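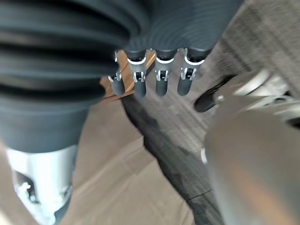
*Four fingers, silver at the joints. Steltville, Wednesday.*

The flyer for the Callasau open day promised "a new way to live quietly." I have lived near a rail yard for most of my adult life, so I put the flyer on the fridge and took the Wednesday morning bus out to Steltville to see what quiet costs these days.

It costs plenty, and you have to ask twice to get the number. The sales office had a bowl of mints, a scale model under a plastic lid, and a stack of brochures printed on paper so thick they wouldn't fold into my bag. Our guide was Ieuan Bowen, a polite man with a good loud voice, which is an odd thing to bring to a tour about silence. He took us around in groups and began each stop by asking us to listen.

So we listened. In the lobby I heard the ventilation. In the stairwell I heard the group ahead of us talking about parking. In the second-floor hallway I heard very little, I'll give them that, but the carpet there was new and deep and the building is mostly unsold. Any apartment house is peaceful before people move in with their blenders.

The main claim is about the walls. According to the brochure, the partitions between units are filled with something called Ásgeirsdóttir board, which "absorbs the sounds of daily life." I asked what rating it had been tested to. Bowen said it performed very well. I asked again, and he said he would find out, and wrote my question on the back of a business card. Then he invited a couple from our group to go next door and clap.

They clapped. We couldn't hear it. Everyone was impressed except me and a retired plasterer in a green jacket, who pointed out that clapping is a high, sharp sound and nearly any wall will stop most of it. Ask them to play a bass line, he said, or drop a shoe upstairs. There was nobody upstairs to drop one. The stair door to the third floor was locked, and Bowen told us that level was "being finished."

I have been to enough of these mornings to know that the noise people really complain about comes through floors, doors and pipes. Walls make for a better demonstration. When the plasterer asked what was under the flooring, we were shown a sample square the size of a coaster, a thin gray foam that squashed flat between my finger and thumb. The bathroom pipes run in a shaft that backs onto the bedroom of the smaller plan. You can see this on page 2 of the brochure if you turn it sideways.

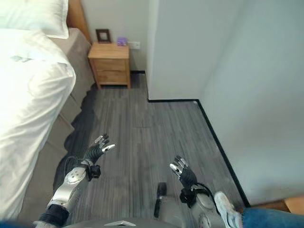
Oltlow Tenants' Letter, No. 41, p. 3

The furnished bedroom is where most people slow down and start picturing themselves. I understand why. It has a big bed with a white duvet, an orange-brown headboard, a pale gray back wall, and a light wood nightstand with two drawers and a small picture frame on top. The floor is gray and made to look like wood. It is a hard floor, and hard floors are what your downstairs neighbor will be writing letters about in a year's time. The brochure shows the same type of room with a rug, and says that rugs are "recommended." I asked if they were required by the lease. That went on the business card too.

A bed also does some work in a room like this. A thick duvet, a mattress and an upholstered base soak up echo, and the place sounds calmer for it. If you go, clap your hands by the bed and then again in the kitchen, and you'll hear the difference. It tells you nothing about the neighbors.

Now the money. Callasau adds a monthly "quiet charge" of 200 dollars on top of the rent. It pays for door seals, a night manager and a phone line for complaints. I wanted to know if I'd get it back for a month in which it wasn't quiet. I would not.

Some fair points. The windows are very good. One of them faces the county road, and when Bowen closed it the trucks dropped to a mumble. The front doors are heavy and shut without a bang. The elevator is well away from the bedrooms, and whoever drew that deserves a raise.

We were back in the sales office before noon. Coffee was weak. The plasterer took a fistful of mints and left without a brochure. I left my number and asked Bowen to call with the wall rating, the floor build-up and the rule on rugs.

He called on my way home, to ask if I was ready to reserve. He didn't have the card with him. If the figures turn up, they'll be printed in the next Letter. Readers who want to go themselves should take the early bus, wear hard shoes and ask for the third floor.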